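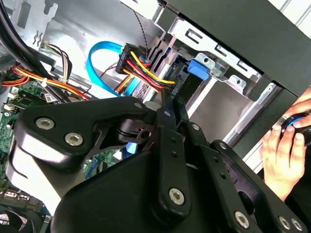

Inside the old desktop, cables and all.

I have had this computer since I moved to Giddale, and until this month I had opened it exactly once, to add memory. It started shutting itself off in June. First it was only when the room was warm, then it was any time I had more than a few browser tabs open. I put up with it much longer than I should have.

Priit Laur told me to stop guessing and take the side panel off. He used to fix machines at Irkel before they closed the counter, and he said most of the ones that came in with my problem needed cleaning and nothing else. So that was the plan for the evening.

The wiring is a mess. Orange, red and yellow wires run across above the green motherboard with one white cable tie holding them, and a thick black cable goes diagonally over part of the rest. There are thinner wires too, beige, black and white, hanging down toward a small white plug on the board. I don't remember it being this crowded, but the last time I was in there I was only looking at the memory slots.

I wrote down where each plug went before I pulled anything. Last time I trusted my memory and spent an hour finding out why the power button did nothing.

Dust was the main problem. The heat sink had a gray mat packed between the fins, and I got most of it out with a paintbrush and the vacuum held a few inches back. Hold the fan still with a finger while you do this. The power supply I left closed. I blew some air through the vents and that was enough for me.

Then I took the cooler off, wiped away the old thermal paste, which had gone hard, and put on new paste from a tube I had ordered from Quiambao. It cost more to ship than to buy. Getting the cooler back on took three tries. One of the clips doesn't want to seat unless you push on the opposite corner at the same time.

I also moved the black cable away from the fan. I would have liked to redo the whole harness, but the wires are short and there isn't much room behind the drive bay.

It idles 14 degrees cooler than it did before, going by the same temperature program I was using in the summer. I left a video export running for 60 minutes and it stayed on the whole time. The fan is quieter too, though it still rattles a bit when it first starts up, so I may replace it.

Sarmīte Navickas asked in the comments last time whether I would just buy a new one. I did look. The one I liked was 579 before tax, and I don't need it yet. Next job is the hard drive, which is older than I would like. I'll copy everything off first.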